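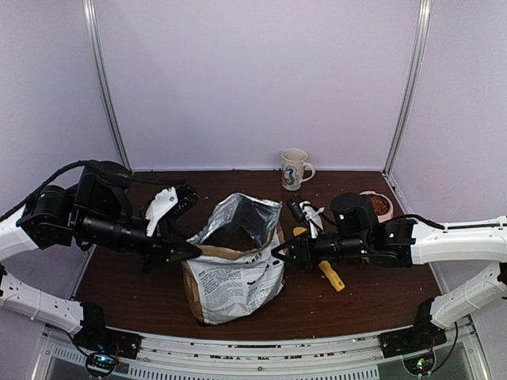 What the second bench is going to cost us

I said in June that I would write up the budget for the second two-arm bench once it was settled. It is mostly settled. Most of what follows is about money, with some notes on things I would order differently.

The first bench was bought in a hurry. We had a grant at Cumham that needed spending, Destton had a pair of arms in stock, and the rest was put together from whatever was quick to get. It works well enough. We use it for kitchen and household jobs, and at the moment that means pet food: the big foil-lined bag, a bowl, a mug and the yellow utensil, with an arm on either side of the bag. I like it as a task because a soft bag doesn't hold its shape and the two grippers have to share the job. It is also the task that taught me what I had left out of the first order.

The arms were the easy line in the budget. They come as a pair with wrist cameras and brackets, and the price is the price. I had three quotes this time. Zilance came out cheapest on paper but charged separately for mounting and cables, and by the time I had added those back the gap had gone. Destton matched their old price and already know our frame. Nieminen quoted high and would have made us wait 31 weeks, so that was that.

What I got wrong before was everything under and around the arms. The metal frame along the front has grooves in it, and bits of kibble collect there, right in the middle between the two mounts. The electronics sit low down, one housing below each arm base, and I don't like having crumbs above them. For the new bench I have put in a line for strip covers to close the grooves, and another for a proper tray that lifts out. Neither is expensive. They are the sort of thing that gets cut first when someone asks for a smaller total, so I have listed them with the frame instead of as accessories.

Cables are the next one. On the current bench they arch over the joints, and every so often one needs putting back where it should be. I have asked for longer runs and enough clips to do both arms, plus 2 spare sets. Last time we had no spares and lost most of a fortnight to one bad connector.

Spare gripper fingers: 5 pairs. Last time I ordered none, and we ended up borrowing.

Consumables deserve their own line as well. Pet food is cheap but you get through it, because what has been on the table goes in the bin and you want full bags as well as half-empty ones. I have also allowed for bowls and mugs in a few shapes and colours. People upstairs will query a crockery budget — mine did — but the amount is tiny next to a single motor.

I kept the wood-effect top and the plain pale walls the same as before. I would have liked a tougher surface, but if the two benches look different we can't compare results between them without a lot of extra work. A small handheld vacuum went in too, under cleaning.

The part still open is the service contract. Destton want it paid up front for 3 years. I would prefer to pay yearly, even at a slightly worse rate, and I am waiting to hear back. If they won't move I will probably take the first year's parts cover only and put the rest into spares.

Delivery is meant to come in two lots, frame first and arms after, so I need to clear the corner by the sink before then and get another double socket fitted.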